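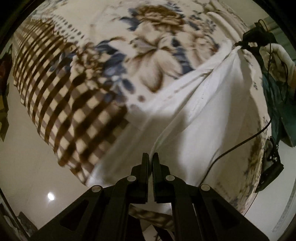

Last changed: June, 16:40, by U. Polishchuk

Ticket 386: Floral comforter, brown patch in the middle and white cover that twists
Status: closed, with one open remark
Place: Trostamska guest house, room 13
Opened by: Uliana Polishchuk
Answered by: Taras Antoniuk, linen desk, Zakharchenko laundry

Problem as reported

The comforter is the large Pulena one with the big flowers, the brown and blue ones on cream, and with the checkered border in brown and cream. We have two complaints about it and I put them in the same ticket, please tell me if I should separate them.

First complaint. In the middle of the cream part there is a wide brownish patch. It has no clear edge. In some spots it is darker, and then it goes slowly into the cream color. At the beginning I thought it was the shadow of the print, as the print has a lot of brown in it. But the flowers have their lines and petals, and the patch has nothing like this, it looks like a cloud.

Second complaint. When we put on the white cover, it turns. After one night the corner of the comforter is somewhere at the side, and the guest has an empty piece of cover over the feet. We have made the bed again three times for the same guest.

The comforter was washed by us in the house, 40 degrees, with the Modley liquid. It was dried on the line in the yard.

Questions from the linen desk (Taras)

Before you wash it again, please answer these.

1. Is the patch on one side only, or can you find it on the other side at the same place?
2. Does the patch have a smell?
3. Was the comforter folded in a bag or on a wooden shelf during the winter?
4. How much does it weigh now? A kitchen scale is enough, put it in a pillowcase.
5. Are there ribbons or loops at the corners?

Please do not use bleach. On this kind of cream fabric it can make a yellow ring, and I cannot remove the ring later.

Answers from the guest house (Uliana)

1. On the other side I find it too, but it is weaker.
2. A small smell, like an old cupboard. I asked also my sister to smell it and she said the same.
3. Yes, on a wooden shelf, directly on the wood, from autumn until spring.
4. 1825 grams with the pillowcase. I forgot to weigh the pillowcase alone and now it is in the wash.
5. There are loops on the comforter. In the cover I found ribbons only in two corners, and one of them hangs by a few threads.

I spread it under the window and looked for the patch again in daylight. It goes in cloudy spots over the middle part and does not follow the blue leaves in any way, so I am now sure it does not belong to the print. 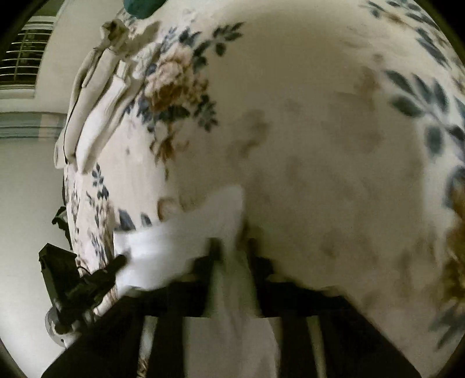 Step 1: Test on a small place

Taras asked me to wet a white cloth with cold water, press it on the brown part for one minute and look at the cloth. The cloth became slightly yellow. He wrote that this is a good sign, because what comes out with cold water can usually come out more. The same test on a brown petal gave nothing, so the colors of the print are safe.

Step 2: Soak

Bathtub, water from the cold tap, two spoons of oxygen powder mixed before in a cup of warm water. The Modley liquid was not used at this step. The comforter wants to swim, so I pressed it down with my hands every half hour. I put it in at 9:00 and took it out after lunch. The water had the color of weak tea.

Please have a second person for taking it out. It is very heavy with water, and if you lift it by one end the filling can tear away from the stitching. We carried it in a sheet, each of us holding two corners.

Step 3: Wash and rinse

Delicate program, 30 degrees, half of the usual liquid, one additional rinse. Taras thinks that too much liquid in the old washes was part of the trouble, as it stays in the filling and collects dirt. I was measuring with the cap, and the cap was the cap of another bottle. This is my mistake and I write it so that the next person will not repeat it.

Step 4: Drying

Flat over two lines, turned every few hours, and shaken by hand. It needed nearly 13 hours. The patch became much lighter. If you know where it was you can still find it, in the evening with the lamp you cannot.

Step 5: The cover

I sewed new ribbons in all four corners of the white cover. Then we put it on in this way:

- Turn the cover inside out and lay it on the bed, with the opening at the foot side.
- Lay the comforter on it, flowers up.
- Tie all four corners, with a bow and not with a knot.
- Put your arms inside, take the two far corners through the fabric, and turn everything over.
- Shake from the head side first, then walk to the foot side and shake again.
- Close the opening only after the corners are really in the corners.

My error before was that I held the fabric in one bunch and shook from there. Everything goes to the middle then.

Result

After four nights the cover has not turned. The guest did not say anything, and with this guest it is a good result.

Open remark: room 101 has the same Pulena comforter from the same shelf. I did not find brown places on it, but I will look again in June sunlight. The shelf now has a cotton sheet under the linen.

Ticket closed by Taras Antoniuk.

Comments (4)

marta_k: Thank you for the cold cloth test. I would have gone directly to the hot wash.

Oleh: Can I use safety pins in place of the ribbons? I can't sew.

Uliana Polishchuk: Oleh, I would not, they open in the night. Maybe your tailor can do it, it is a ten minute job.

bedandtea: Two lines for drying is the right way. On one line mine got a hump in the middle and it never went away!

This site uses cookies to remember your language and your open tickets. Accept | Settings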